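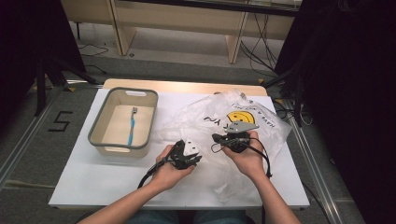
**Wanted: an equipment planner who is hard to sell to**

Part-time, fixed term, starting in May. Based at Koubek, with trips to the Lenovska site.

We are planning to spend a lot of money on equipment for our handling work, and I would like someone in the room who isn't already in love with it. The work is small household stuff: toothbrushes, plastic bags, storage baskets. People do it with a pair of hand-held grippers at numbered tables, and what they do is meant to teach a robot arm the same job. Whether we need the arms on the current wish list is an open question. I have my doubts. Thibault Delaunay, who wrote the list, has fewer.

The vendor's quote from Zirnard promises 2000 clean demonstrations per station before the first service. I asked what counts as clean and got a brochure. I asked what happens when a bag snags a finger and got a second brochure, with a nicer cover.

**What you would do**

- Go through the equipment list line by line and find out what each thing costs to own. Cables, spare fingers, mounts, batteries and shipping are missing from the quote, and so is the time of whoever untangles it all.
- Sit at a table for 2 full shifts and use the hand-held devices yourself before you write a word about them.
- Compare buying, renting and fixing what we have. "Wait a year" is an allowed answer.
- Build a budget that Svetozár Paulík in purchasing can read without calling you. Any single item over 500 dollars needs a written case, including the ones everybody wants.
- Plan the floor. We have 62 square meters to work with at Lenovska, and the vendor drawing puts a cabinet where the door opens.

**What we need from you**

You have bought technical equipment before and regretted at least some of it. You can use a spreadsheet and read a service contract down to the small type. You don't need an engineering degree. If you have worked in a warehouse, a lab, a repair shop or a stage crew, tell us about that first.

Please don't send a letter about the future of automation. We have plenty of those from Kusta, which would also like our business.

**Terms**

Three days a week for six months. Hourly pay, with travel between sites counted as work. You report to me, and you may disagree with me in writing. There is no bonus tied to a purchase going through — I had that taken out of the draft.

**How to apply**

Send a resume and one page on something you talked an employer out of buying, or failed to. Mail them to Štěpánka Rusnák at the Koubek office. Interviews are held at Lenovska after 3 p.m., when a table is free.

Chrysanthi Giannakopoulos
Operations, Koubek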